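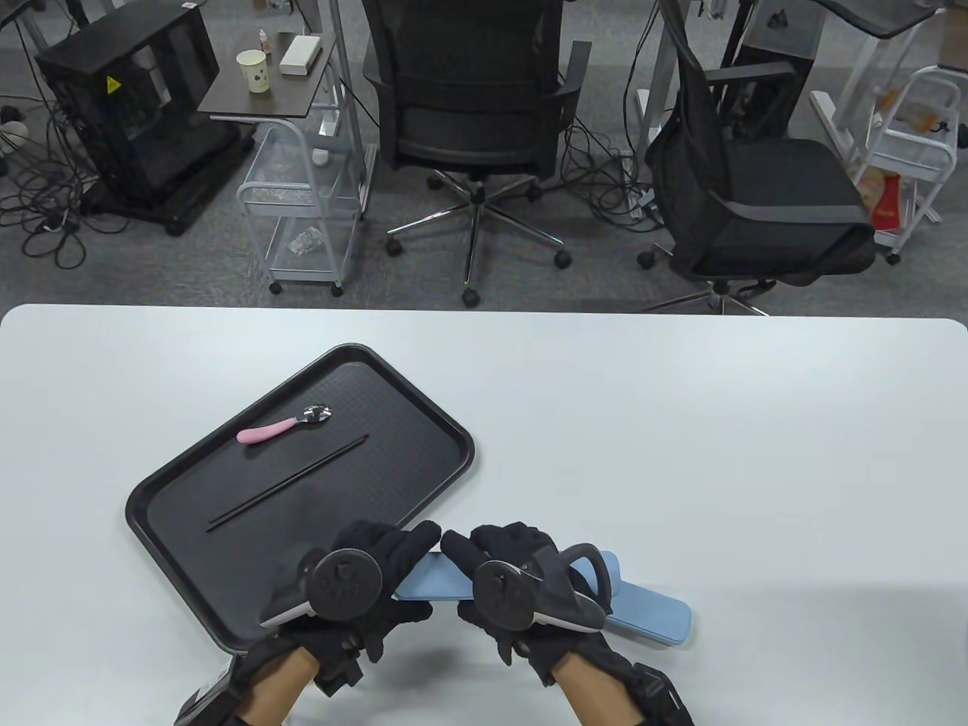
Pletgate slip

The Pletgate slip is a fault in hand-tracked robot teaching. The tracker worn on the back of the hand shifts against the glove during a task, and the recording carries on as if nothing had moved. A robot trained on the result reaches to the wrong place, usually short and a little to one side. Also called glove creep, or just "the slip". Named after the Pletgate test hall, where it was first written up by Rochelle Pomare.

Not to be confused with tracking loss, where the signal drops out and the software flags it. With the slip there is no flag. All the numbers look fine.

Cause

A disc tracker reports its own position, not the position of the fingers. The offset between the two is measured once, at the start of a session, with the hand held flat. If the disc then turns or slides, every later reading is out by the same amount until someone measures again.

Long flat objects make it worse. A lidded cutlery case held with both hands pulls the glove fabric towards the fingertips, and the disc goes with it. Small things such as a child's spoon hardly pull at all, so an operator can lay spoons in a tray all morning and see no fault. Tight wrist straps were thought to be a cure. They hold the wrist end of the glove still but do little for the fabric over the knuckles.

Warm hands, worn glove cuffs and hurried strap changes have all been blamed as well. Evidence for the last one is thin.

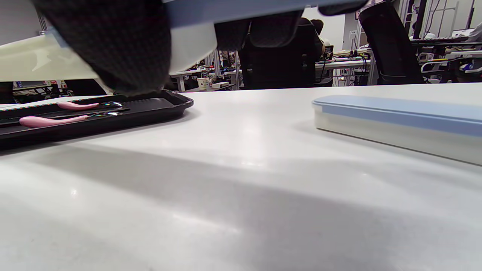
The Pletgate case

Came to light in October, during a table-laying job: cases with light blue lids, black trays, spoons. The robot was a two-armed Ravari machine running Dekitz recording software. In testing the left arm closed 15 mm short of a case, caught the lid by its rim and pushed the tray off the table. No injuries. One gripper finger bent, and the run was stopped by hand.

The arm was blamed first. It was recalibrated twice and did the same again. Pomare then went back to the recordings and compared the tracker path with the view from the hand-level camera. In 107 of the recordings the two did not agree. All were from the later part of a session, after a glove change or a break.

Two operators had noticed the disc sitting crooked and had pushed it back straight without stopping. This made matters worse, as a single recording could then hold two differant offsets.

Safety

The slip is classed as a data fault, though the hazard comes later, when the trained robot moves. An arm that believes it has reached an object may close on whatever is nearer, which in a shared workspace can be a person's hand. The Cartwright note, a short internal paper passed round several labs, asks for reduced closing force on any robot trained from glove recordings, and for a stop button within reach of both sides of the table.

Critics of the note say reduced force hides the slip, as a weak grip on a wrong spot gets logged as a dropped object. The wording was softened in a later version.

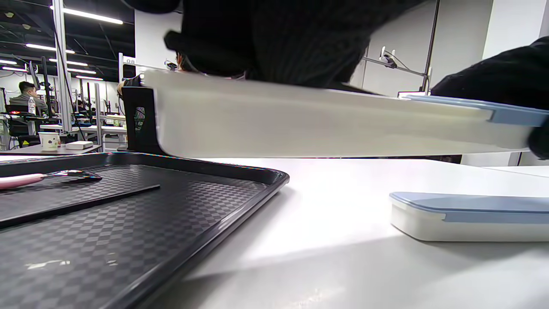
Detection and prevention

Common checks:
Touch test. Operator touches a fixed point on the table before and after each batch. A gap over 2 mm means the batch is held back.
Camera comparison. Slower, but works on old recordings.
Ink line drawn across disc mount and glove. Cheap. Rubs off.

Re-measuring the offset every 7 recordings was brought in at Pletgate and is the most widely copied rule. Stitched mounts have replaced hook-and-loop ones in some labs, at the cost of longer glove changes.

Faulty recordings can sometimes be saved if the moment of the slip is known and the disc stayed put afterwards. If it was pushed back by hand they are normaly thrown out.

See also

Hand-eye calibration
Tracking loss
Gripper crush hazard
Teaching by demonstration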